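Forum > Shares and Investing > Technology Companies > Kellwood: is the buyback a good use of cash?

Posted July 11, 2019 by Bartosz Krawczyk

Good evening to all. I hold Kellwood shares for a few years and I would like to hear other opinions before I decide to add or to sell.

The company announced in June that it will spend 50 million on buying back its own shares. In the same report the spending on research went down for the second time. The management writes that the old controller line is "mature" and needs less development. Maybe so. But sales of this line are flat, and when I read the word mature in an annual report I become careful.

My average price is 29 and today the share stands at 23, so I am not neutral, I admit it. What I want to understand is if the buyback has sense at this price, or if it is only a way to make the earnings per share look better while the business stands still.

Reply from olaia_q

I am on the other side. At 23 the share is cheap, and if a company buys its shares when they are cheap, the remaining owners win. This is simple arithmetic. I would be against it at 40.

You also don't mention that they have almost no debt. They can pay the buyback from their own cash and still have money for development if they find a good project.

Reply from Unai Lorente

Olaia, "if they find a good project" is exactly the problem. Montoya spent more on research than Kellwood three years in a row, and now they win the contracts that Kellwood used to win. I looked at the order intake of both and the direction is very clear to me.

Also please check how many new shares they give to the managers each year. Part of the buyback only cancels this out. The share count in the last report is nearly the same as two years ago, after all that money.

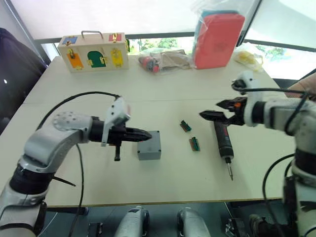
So for me the question of Bartosz has an easy answer. The cash leaves the company, the number of shares stays, and the owners receive very little. A normal dividend would be more honest, even if one must pay tax on it.

Reply from Bartosz Krawczyk

Thank you both. I did not check the share count, this was lazy of me. I have looked now and Unai is right, it is lower by less than one per cent. The footnote is on the page with the pension costs, where I never read.

Reply from olaia_q

Fine, I accept the point about the share count. But the comparison with Montoya is not fair. Montoya capitalises a big part of its development costs, Kellwood books everything as expense in the same year. If you put both on the same basis, the difference becomes much smaller. And the margin of Montoya is worse, they buy these contracts with low prices.

Reply from wondimu.asfaw

I read this discussion with interest. I sold my Kellwood in spring and bought Brullau, so perhaps I am not the right person to ask. My reason was the customers. Kellwood has 2 customers that make almost half of the sales, and the contract with Turkunden must be renewed next year. If Turkunden goes away, the buyback at 23 will look expensive.

Reply from Unai Lorente

Brullau has its own problems – have you seen the inventories?

Reply from wondimu.asfaw

Yes, I have seen them. They are high and I don't like it. But I prefer to wait with a company that invests.

Reply from Serena De Luca

Moderator here. Please keep Brullau for the Brullau thread, there is already one on page two of this section.

On the subject itself: the buyback is an authorisation and the company has no duty to use all of it. The last programme ended with a good part not spent. I would wait for the half-year figures and see what they really bought, and at which price.

Reply from Bartosz Krawczyk

That is a good point, Serena. I will not add for now. I also wrote to the investor relations department to ask about the renewal with Turkunden, and if they answer I will put it here.

Reply from olaia_q

They will tell you that they don't comment on single customers. They told me the same about another contract – the answer came fast, at least. I keep my shares.

Contact us | Copyright 2019 | Back to top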